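Why Do Shadows Have Fuzzy Edges?

by Farzana Abbasi

Go and stand outside on a bright, sunny day and look down at your own feet. Your shadow is joined to you right there at your shoes, and if you look closely you'll see that its edge is quite crisp, almost as if somebody had drawn around your sneakers with a dark crayon. Now let your eyes travel all the way along the shadow to the shape of your head. Look at the edge there. It's softer, isn't it? A bit smudgy, like a pencil line that got rubbed with a thumb.

When I was small I thought my head must be blurrier than my feet. (I had very curly hair, so I blamed the hair.) But my bald grandfather had a smudgy head-shadow too, so that idea had to go.

To find out what is really happening, we need to start with light.

How a shadow gets made

Light travels in straight lines. It leaves the sun, or a lamp, or a candle, and off it goes in every direction, and it keeps going straight until it bumps into something. If that something is clear, like a window, most of the light goes right through. If it is something you can't see through, like a book or a cat or a little brother, the light is stopped. Behind the cat there is a place the light can't get to, and that dark place is the shadow.

So a shadow isn't a thing the way a rock is a thing. You can't pick it up or fold it or put it in your pocket. A shadow is a spot where some light is missing.

Most shadows aren't completely black, either. Look at the shadow of a tree on the grass and you can still see the grass in it, every blade. Light bounces off walls and clouds and sidewalks and even off your T-shirt, and some of that bounced light sneaks into the shadow from the side. On the moon, where there is no air to scatter the sunlight around, shadows look much darker than they do here at home.

Light sides and dark sides

There is another kind of shadow that people often forget about, and it's the kind that sits on the object itself. Hold an orange near a lamp. The half facing the lamp is bright. The half facing away is dim. In between, the color slides slowly from bright to dim as the orange curves around. Artists call this shading, and it's how they can make a flat circle on a piece of paper look like a ball you could roll off the table.

Flat things are different. A box doesn't slide slowly from light to dark. Each side faces its own way, so each side gets its own amount of light, and the change comes suddenly at the corner. Very often a thin bright line runs along the edge, where the light just catches it. People who make pictures on computers have to work all of this out too, because a computer picture has no real lamp in it. The computer does the arithmetic to decide how bright every little patch should be.

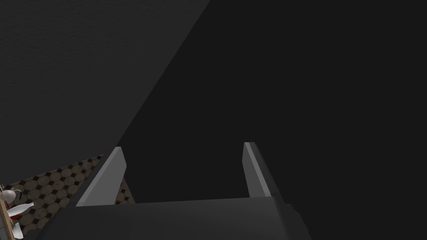 Pale gray, middle gray, and a thin bright edge: shading in a computer-made picture.

Next time you're stuck waiting somewhere dull, pick out something with flat sides, like a cereal box or a cupboard, and see how many different shades you can find on it. Even a plain white box is hardly ever the same white all over!

Back to those fuzzy edges

Now we can go back to your smudgy head. The secret is that the sun is not a tiny dot. It looks small from here, but it has a width, and light comes to us from the left side of it and the right side of it and everywhere in the middle. (Please don't look straight at the sun to check. It can hurt your eyes badly, even on a cloudy day, and sunglasses don't make it safe.)

Think of an ant walking out of the dark part of your shadow and into the sunshine. When the ant is deep in the shadow, you are hiding the whole sun from it. When it is far out on the sidewalk, it can see the whole sun. But there's a place in the middle where the ant would see only a piece of the sun poking out from behind you. In that place it gets some of the light, though not all of it. That's the fuzzy part.

Scientists have names for these. The darkest part of a shadow is called the umbra (say it "UM-bruh"), and the fuzzy part around it is the penumbra ("puh-NUM-bruh"). Umbra is the Latin word for shadow, and it is a cousin of our word umbrella, which started out as something for keeping the sun off.

The farther a thing is from the ground its shadow lands on, the wider the penumbra gets. Your shoes touch the ground, so their shadow is sharp. Your head is higher up, so its shadow has room to go soft. A bird flying very high may have a shadow so soft that you can't find it at all.

Try it yourself

You will need a flashlight, a blank wall, a sheet of white tissue paper, and your hand. Wait until it gets dark, which in December doesn't take long.

Set the flashlight on a table so it shines at the wall. Hold your hand close to the wall and look at the edge of its shadow. Then move your hand slowly back toward the flashlight. The shadow grows bigger and bigger, and the edge gets softer as it grows.

Now hold the tissue paper a little way in front of the flashlight, so that the whole sheet glows, and make your hand shadow again. You've turned a small light into a wide one. What has happened to your fingers? Try a fork next, or a comb, and see how far from the wall you can hold it before all the teeth melt together.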